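FOR IMMEDIATE RELEASE
2022-08-06

Luvau opens its supper room with curtained booths and a quieter way to eat out

I've wanted to run a restaurant where you can hear your own table for years, and in September I finally get to! Luvau is my new supper room, and every booth has its own heavy curtain that you can pull shut, leave half open or ignore completely (I'll probably be peeking out of mine all night).

The curtains come from a small workshop called Ollero, and they soak up chatter so well that we had to rethink how guests call for service. We ended up with a little brass bell in each booth. Ring it and we come over. Leave it alone and we'll let you talk.
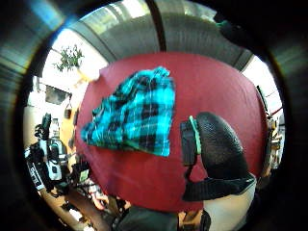
Turquoise-and-black plaid cloth on a maroon-red tabletop.

We have 45 seats, and the largest booth takes six. Dinner is a set menu from the kitchen team at Bạch, who ran a pop-up with me last winter and kept selling out of their ginger broth, so yes, the broth is on the menu. There's a vegetarian version too, plus a lemon rice pudding I'd happily eat for breakfast.

Lamemau is handling our bookings, and the list is already open. Pick a booth when you reserve, or tick the box for the open counter if you'd like to watch the cooks.

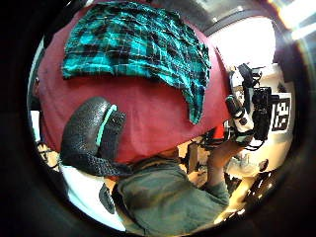 Can I book a whole evening for a private party?
Private evenings are available on Mondays for groups of up to 45, and you can ask for one through the Lamemau booking page.

Press visits can be arranged the same way. Just write "press" in the notes and I'll get back to you myself.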